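Home / Reviews / Mobile / Plekard controller for phones

Plekard clip-on game controller: two weeks of testing

The Plekard is a two-piece controller that clamps to either end of a phone and connects through the charging port. There is no battery and no Bluetooth mode. I tested it with the racing game Zusden and the platformer Traltura, both at default settings.

Input delay was low. Over 70 timed button presses, filmed at high speed, the average was 30 milliseconds from press to screen response. Touch controls on the same phone were slower in both games. The sticks have a small dead zone that can be changed in the companion app, although the app forgets the setting after each firmware update.
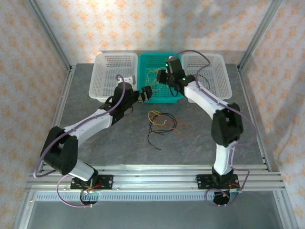

Button mapping is the weak point. Zusden detects the controller at launch, while Traltura needs a manual profile, and the profile editor does not support long presses. The triggers are analog but report only on or off in Traltura.

Build quality is acceptable. The left grip creaks under load and the clamp will not close over a thick case. Pass-through charging works but is slow.

Rating: 7 out of 10. Firmware tested: build 442.

Review by Stuart Wainwright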